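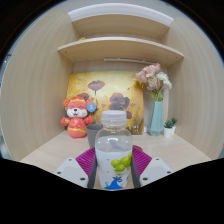 Bottle held upright between the ribbed pads.

Ratar ribbed finger pads for hand-held grippers (pair)

Hello, and thanks for stopping by the Ratar page! I'm Jytte Hjaltadóttir and I look after the pads here at Hedegaard, which means I'm also the person who answers when you write in to ask why yours have gone shiny. Most of those emails end up being about habits, so a fair bit of this page is house rules. Skip to the bottom if you only want to know what comes in the bag.

The pads are sold as a matched pair, left and right, with closely spaced ridges across the gripping face. We do them in magenta because it's easy to spot a worn patch on a bright pad (and I like it). They go on hand-held grippers and on arm-mounted ones, and please use the same pads on both if you're recording by hand and playing back on an arm. Malte Ackermann from our test bench is quite fierce about that one.

How we'd like you to use them

Check both pads before each session. Run a thumb along the ridges, and if one side feels smoother than the other, change the two together. A new pad facing an old one will pull a light bottle over to one side, and then everything you record that day has a lean in it.

Tighten the finger plates in the same order every time and write the order down where the next person will find it. I don't mind which order you pick.

For bottles, come in level and close on the body, well under the cap. Squeeze until it stops slipping and no further – thin plastic gives long before the gripper does. If there's a cup or a vase close by, leave room for the open fingers as well as the closed ones. I still forget this and I've been doing it for years!

Keep your shelf or table dressed the way people really have theirs. Soft toys, plants, a painting leaning at the back, all fine. Just make a note of what was out, and put breakable things where a dropped bottle can't roll into them.

Cleaning and changing

Wipe with a damp cloth and a drop of washing-up liquid, then let them dry in the open air. No solvents please. Ívar Bech tried one in January and the ridges went gummy overnight. We change ours after 300 grasps on printed labels, which are harder on the ridges than bare plastic, or sooner if they look tired. Your count may well be different, so keep a log for the first few pairs.

If you work to written lab rules, Peadar Ó Dálaigh has put our own checklist on one sheet. It has 19 lines, over half of them to do with keeping hands clear of the fingers while somebody else is holding the trigger. Ask and I'll send it, no purchase needed.

In the bag

2 ribbed pads, magenta
6 fixing screws
Fitting card

Orders go out from Gerkemgate. Zirnow finger plates need the longer screws, so pick that option at checkout.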